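Tellden guest rooms, walk-through before reopening
Fri 12 May. Walked by Igor Sikora, notes typed up same evening

Second floor only. First floor next time, ran out of day.

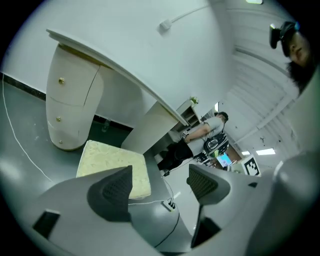 Marks: OK / FIX / ASK. FIX means before any guest gets a key. ASK means Mieczysław decides.

DOORS AND HALLWAY

Room doors close on their own - OK, except end room, catches on the carpet strip. FIX
Peepholes clear - OK
Hallway lights - FIX, one flickers by the ice machine. Bulb or ballast, dont know
Exit sign lit - OK
Exit door opens with one push - OK, stiff tho. Oil it
Housekeeping cart parked in front of the stairs again. Moved it. Please stop

SMOKE ALARMS AND EXTINGUISHERS

Test button, every room - OK, all loud
Date on the back of alarms - ASK. Two are older than the rest, can't read the stamp on one. I'd just replace both
Extinguisher at the stairs - OK, needle in green, tag current
Extinguisher at the linen closet - tag missing. FIX. Okerach comes in June anyway but that's too long to wait for a tag

OUTLETS AND CORDS

Cover plates tight - mostly OK, one loose behind a bed
Power strips - off the floor where people put their feet, please. Mount to the wall or back of the furniture
Cords across walking space - FIX wherever there is one. Short cord, or move the lamp, or clip along the baseboard
No strip plugged into another strip - OK
Bathroom outlets trip when tested - OK, all but one. Pressed it twice, nothing. Taped over, sign on it. FIX, electrician, not us
Space heaters - pulled one out of a closet. We said none. It's in the office now

FURNITURE

Tall dressers strapped to wall - 3 not strapped. FIX. Brackets are in the Malinowski box, bottom shelf, screws too
Drawers slide and stop - OK
Loose knobs - tightened as I went
Chairs, wobble test - one bad, took it to the basement. Don't bring it back up
Mirrors - OK. Pulled on every one
Floor cushions and small rugs - keep out of the path from bed to bathroom. People get up in the dark

WINDOWS

Locks - OK
Open all the way and stay open - two slide back down by themselves. FIX, will land on somebodys hand
Blind cords tied up high - not done in the family room. FIX first, kids in there
Screens - OK, one small tear, can wait

BATHROOMS

Water at the tap not scalding - ASK. Felt too hot to me in the end room, thermometer is at home
Grab bars - OK, leaned my full weight on them
Tub mats - replace all. Slimy underneath
Fan runs - OK but noisy

COSTS SO FAR

Electrician quote from Zarkon, 2,753 for everything on the list including the hallway light. Seems high. Mieczysław wants to keep the whole floor under 1,000 and I don't see how, unless we drop the new fans. Mats and blind hooks are over 80 by themselves.

COMMENTS

Mieczysław Wieczorek: Get the bathroom outlet and hallway light quoted alone, fans wait. Replace both alarms, yes. Water heater, I'll turn it down and you bring the thermometer. What is wrong with the chair?

Igor: Back leg split. Glued once already by the look of it.

Mieczysław: Ok throw it out. Strapping I can do myself Monday, leave the box out. Is the stair door really that stiff or is it the paint

Igor: Paint probably. Top edge. Needs a scrape, then oil.

Still open: end room door, extinguisher tag, window slides, blind cords. Re-check those four before the first floor walk.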